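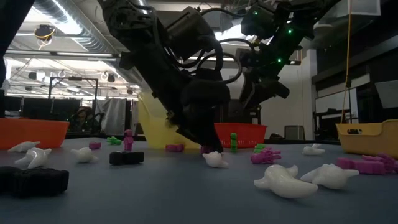 I have been suspicious of sorting bins for years, and my suspicion has only grown as they have spread through every nursery and family living room I know. The idea is always sold the same way. You buy a set in cheerful colours, you give each colour a job, and the child learns to put things where they belong. Then you look at what there is to sort. Four bins along the back of a table, orange, yellow, red-orange and mustard, and in front of them a spread of small toys in white, black, magenta and green. Which goes where? Not one of those toy colours matches a bin. If the white ones with the little fins or ears belong in the mustard bin, it can only be that an adult decided so, and the child has to carry that decision about in their head.

My sister-in-law, Intan Halim, is a believer. She has two children and a wall of tubs, and when I stay with her I am given the tour, which takes longer each time. Vehicles in one, animals in the next, building pieces in a third, and a tub at the end for what she calls small characters. I asked her once where a duck in a car should go. She said the duck comes out of the car. I said her son had spent the morning getting the duck into the car. We had tea after that and talked about the drains.

I don't mean to pick on Intan, whose house is a good deal more pleasant to walk through barefoot than mine. But I do think the sorting is for her, and I wish the people who write the leaflets would say so. The set she bought, from a firm called Grodico, came with a folded card promising that colour storage "builds independence and early reasoning". I read it standing up in her hall. There was a drawing of a beaming toddler posting a blue brick into a blue box. Well, of course she was beaming. Anyone could do it. Real toys are hardly ever one colour, and a good many of them are three things at once.

What happens in practice, and I have watched it in several houses, is that the first week goes very well. Then something arrives from a grandparent or a party bag that has no bin, and it goes in the nearest one for now. By the end of the month every bin has a bit of everything in it and the only thing left of the system is the colours. The parents feel they have failed. They then buy another set, with labels this time.

I put all this to Irfan Pasaribu, who ran a playgroup for a long while and has opinions about furniture. He thinks I am being unfair. Children like putting things into other things, he told me, and they like tipping them out again even more, and if a bin gets them doing both then it has earned its keep. He doesn't care whether the right toy ends up in the right place. At his playgroup they had the Zevberg tubs with the handle holes, and the holes were the best part, apparently, because you could get a hand through and wave at people.

I grant him the tipping out. I would only say that this is a case for having a bin, and a washing-up bowl would serve. It isn't a case for having a matching row of them, and it certainly isn't a case for the Plosero modular wall, which a neighbour of mine has had fitted and which cost her, with delivery, more than her sofa did. She gets down on her knees in the evenings and restores it. I have seen her through the window, moving a thing from one drawer to the drawer beside it.

There is also the question of what gets lost. A table with toys spread across it looks like a mess to the person who wants to lay it for supper, and it may well be a shop, or a hospital, or the second day of a long war. When I was small we had one wicker hamper, and my brother and I lived out of the top third of it. Whatever was at the bottom stayed there until a wet afternoon, when we emptied the lot on to the rug and met it all again as if it were new. I can't prove that did me any good. I remember it very clearly, though, and I doubt I should remember a drawer.

The usual answer is that a tidy room is calmer and that children feel it too. Perhaps some do. I have met one or two who line things up without being asked and are cross if you disturb the line, and they should have all the bins they want. Most of the ones I know don't seem to notice a tidy room except as somewhere with nothing out yet. I'd be more persuaded if the calm were ever described by someone other than the adult who did the clearing up.

I would also like to know who decided on the colours. If the bins were plain, you could at least pretend the sorting was a matter of size or shape or what the child was going to want first in the morning. Make them bright and you have made a promise about matching that the toys won't keep. My guess is that they are bright because they are sold to grown-ups in shops, under shop lights, next to other things that are also bright.

Intan rang last night, as it happens, to say the small characters tub had gone missing. It was in the garden with snails in it. She has ordered a replacement, and she is thinking of getting one with a lid.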